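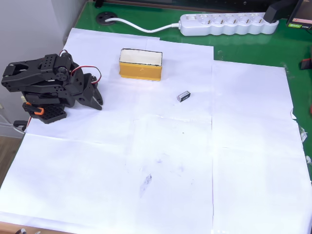 Drawing a family tree big enough to argue over

Talks > Family history > Speaker notes

January, by Murray Turcotte

Start with hello, then get the show of hands (who's got a tree on a computer, who's got one on paper, who's got a shoebox). Wait for the laugh on shoebox.

Mine began on the computer. By last winter it had 779 people in it and I couldn't see more than a dozen at once, which is no way to look at a family! My sister kept asking how we were related to the Sandhu cousins and I kept scrolling. So I decided to draw the thing out by hand, by hand meaning pencil, at my age, on my knees.

Tell the Skarnavano story here if there's time. Short version: great-gran always said her people came from Skarnavano, and I spent two years looking in the wrong parish before I found her brother's marriage entry, number 3051 in the register, with the name spelt three ways on one page. Pass the photocopy round.

Dates first, names second. I know it feels backwards, but put your decades down the side in pencil before you write a single person in. Otherwise your great-aunts end up level with their own grandchildren and you'll be rubbing out all Saturday.

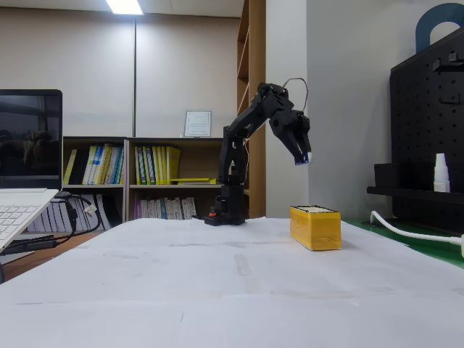

Width is what catches people out. Trees go up a bit and sideways a LOT, and my lot had big families, almost 84 cousins in one generation. A roll of lining paper is fine but it curls like mad. What I like is plain white sheets overlapped right across the table with strips of clear tape over them, and don't fret about faint creases and seams, you'll stop seeing them once there's ink on top. Tape both sides if you mean to fold it. And keep a spare sheet back for the branch you haven't met yet (I got one in a Christmas card).

Pause for questions about paper. There are always questions about paper.

Then living people. Ask them before you put them up on a wall, and ask what they'd like left off. My uncle wanted his first marriage gone. We settled on a dotted line.

Close with the reunion: chart on the wall, pencil on a string, everyone told to correct me. They did, in four colours of biro. Read out the best two corrections, then tea.

Questions about this talk: ask for Murray at the Keltovero desk | © Murray Turcotte | Back to top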